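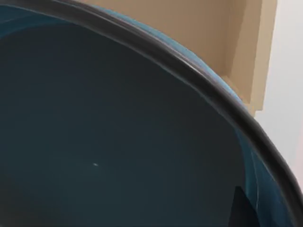
The inside of a deep, dark blue-green basin.

How to Help an Older Dog Take a Daily Joint Chew

My old hound Brornel has been on a joint supplement for a good long while now, and I get asked so often how I persuade him to eat it that I thought I'd write the whole thing down. He is a suspicious fellow. He will eat a sock, but hand him a tablet and he looks at you as if you'd tried to sell him a used car.

Before you buy anything, have a talk with your vet. Stiffness can come from a lot of things, and some of them need more than a chew. Ours, Dr. Augustina Frimpong, watched Brornel walk up and down the hallway, felt his hips and knees, and asked what else he was taking. Bring the label with you if you've already picked something out, and mention any fish oil, pain medicine or special food too.

Step 1. Weigh your dog.
Most labels go by body weight, and guessing is where people go wrong (I certainly did!). If your dog is small enough to lift, step on the bathroom scale holding him, then step on alone, and subtract. Brornel is well past lifting, so we use the walk-on scale in the vet's lobby. He came in at 100 pounds, which was a surprise to the whole family.

Step 2. Start with a small piece.
Ask your vet what amount to begin with. We were told to give half the daily amount for the first 3 days and then go up, and his stomach never minded a bit. If you see vomiting or loose stools, stop and call the clinic.

Step 3. Give it with a meal.
I break the chew up and stir it into a spoonful of wet food, and then I put the rest of his breakfast on top once that's gone. Doing it in that order means I know he got it. If you tuck it into a full bowl, you may find it later, licked perfectly clean, underneath the refrigerator.

Step 4. If he still says no, try something smellier.
Plain canned pumpkin worked for a week. Then it was a bit of cooked chicken, and now we're on sardine packed in water – my kitchen has never been the same. Peanut butter is fine as long as the label doesn't list xylitol, which is dangerous for dogs, so do read it every time you buy a new jar.

Step 5. Keep a little diary.
I write mine on the calendar by the back door: how he managed the porch steps, whether he wanted his evening walk, how long he took getting up. My neighbor Nkrumah Abubakari does the same for his two terriers and takes the pages along to their checkups. Give it several weeks before you decide anything, and let your vet look at the notes with you.

One more thing about storage. These chews smell like a treat, and a dog who turns up his nose at one will happily eat 50 if he gets into the jar on his own. Ours sit on the top shelf of the pantry with the lid screwed down tight. If your dog does get into them, call your vet or an animal poison line right away and have the package in your hand when you do.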